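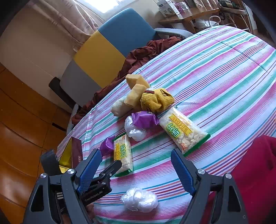

Snack packet and wrapped candy on the striped tablecloth.

Where Does the Crunch Go? Puffed Rice, Air and Water
Project report, Food and Materials elective
Lucie Arsenault, Arif Matubbar, Bjarke Ragnarsson
Project advisor: Kaj Hjaltested
February 2022

1. Why we picked this

Every one of us has reached into a bag of something puffed, left open overnight, and bitten into what felt like packing foam. The taste is nearly the same. The sugar, salt and oil haven't gone anywhere. But the crunch is gone, and without the crunch most of us put the bag back on the shelf and let it get worse.

We wanted to know how fast that happens, whether people notice it at the same moment a scale does, and whether a soft puff can be brought back. We also wanted a project where the materials were cheap and the leftovers were edible (the second part was a bit optimistic, see section 6).

2. Background

A puffed grain is mostly air. When rice is heated quickly under the right conditions, the water inside turns to steam and pushes the softened starch outward into thin-walled bubbles. Then the whole thing cools and the starch sets hard, almost like glass. Food scientists really do call this the glassy state, and we love that. Biting into a good puff is a lot of tiny glass walls breaking one after another, each making its own small snap.

Starch also pulls water out of the air. Water gets in between the long starch molecules and lets them slide past each other, so the walls start to bend where they used to break. The word for this is plasticizing. At some point enough water has come in that the material stops being glassy at room temperature and turns rubbery. That change doesn't need much water at all, and it can happen while the puff still looks perfect.

Our textbook treats this as one smooth curve. We expected people's mouths to be less smooth than that, and we were right, though not in the way we guessed.

3. What we did

We used plain unsalted puffed rice from the bulk bins at Mametier, all bought on the same trip and mixed together in one big tub. Flavored puffs would have made the tasting more fun, but oil and sugar both change how water moves in and out, and we didn't want to untangle that.

The rice was divided into 3 storage conditions:

Dry: a sealed jar with silica beads in a tea strainer at the bottom.
Room: an open bowl on the shelf in the Listitz building, second floor, away from the radiator.
Damp: a sealed jar with a dish of wet table salt at the bottom. A wet salt slurry holds the air above it at a steady, fairly high humidity, and it costs almost nothing. Thank you to Hafþór Bjarnason in the chemistry prep room for showing us this trick!

Each condition ran for 13 days. Every afternoon we weighed a small mesh basket of rice from each one, then set out cups for tasting. The cups were labeled with random letters that only Bjarke knew, and he did not taste.

We had 17 tasters, mostly classmates plus a few parents. They chewed a spoonful from each cup, took a sip of water in between, and gave a crunch score from zero (wet cardboard) to ten (loud enough to annoy somebody). Some people also wrote comments. By the end the spreadsheet held 1668 scores, counting the repeat cups we slipped in to see whether people agreed with themselves.

We also recorded sound. Arif built a crusher out of two flat blocks and a spring, so that every spoonful was squeezed with the same force, and put a microphone next to it inside a box lined with towels. We looked at the recordings in the free Zendberg audio viewer and marked each separate spike in the sound.

4. Results

Weight. The dry jar hardly moved. The room bowl gained a little weight quickly and then wandered up and down with the weather, which was more interesting than it sounds: you could spot the rainy days in our graph without being told. The damp jar climbed steeply at first, slowed, and leveled off before the end of the run.

Taste. The dry jar kept its high scores all the way through. The damp jar did not slide down gently. It held on for a short while with scores close to the dry one, then dropped hard between one tasting and the next. Lucie's comment sheet from that afternoon has the word "sad" on it four times, in four different people's handwriting.

The room bowl was the surprise. Its average score looked boring and in the middle, but when we split it up by taster there were two groups. One group said it was still fine almost to the end. The other gave up on it in the first few days. We went back through the sheets to find what the two groups had in common, tried age, cereal habits and whether they'd had braces, and found nothing we would bet on.

Sound. Fresh rice made many sharp spikes packed close together. As the rice took on water the spikes got fewer and lower, and in the fully damp sample the recording was mostly a soft swish. The drop in spikes started earlier than the drop in taste scores. So the microphone was picking up a change that our tasters weren't bothered by yet.

5. Bringing it back

This was our favorite part. We spread damp-jar rice on a tray in a low oven and tasted it once it had cooled. Cooling matters a lot! Straight from the oven it was still bendy, and Arif was ready to write it off as a failure. A few minutes on the counter and it snapped again.

The rescued rice scored nearly as high as the dry jar. Several tasters described it as "toasty," so the oven probably added some flavor along with taking out water, and we can't separate those two with the data we have. Rice that had been through damp and oven twice was noticeably more brittle and left a lot of dust in the cup. We think the walls shrink and crack a little each time, but we would need a microscope to check.

6. Problems

The silica beads got into the rice once, after a strainer tipped over. We threw out that batch and started the dry jar again from the tub, which means its first days don't line up exactly with the others. They are marked in gray on the graph.

Tasters got tired of plain puffed rice, and they told us. Scores in the last third of the project are a bit lower for every cup, the dry one included. The repeat cups helped us see this, but we didn't correct for it.

The room bowl had no humidity meter beside it until the second half. Borrow one before you start.

We planned to share the leftovers at our presentation. By then the leftovers were mostly damp.

7. What we'd try next

Kaj suggested comparing shapes, with thick puffs against thin ones, to see if wall thickness changes when the sudden drop happens. Lucie wants to test storage that people really use at home, like clips, rubber bands and folded-over bags. Bjarke would like to taste something this time.

There is also a sound question we ran out of time for. If you play a recording of fresh crunch through headphones while someone chews the damp rice, does the score go up? We tried it once on Arif with a recording from the first day. He gave the damp cup a six and then asked for another spoonful, so we'd like to run it properly in August with the full group.

Sources and materials

Class notes, unit on water in foods.
Jaiswal lab handbook, chapter on salt slurries and humidity jars (school copy, please return to the prep room).
Raw scores and sound files are in the shared project folder. Ask any of us for access.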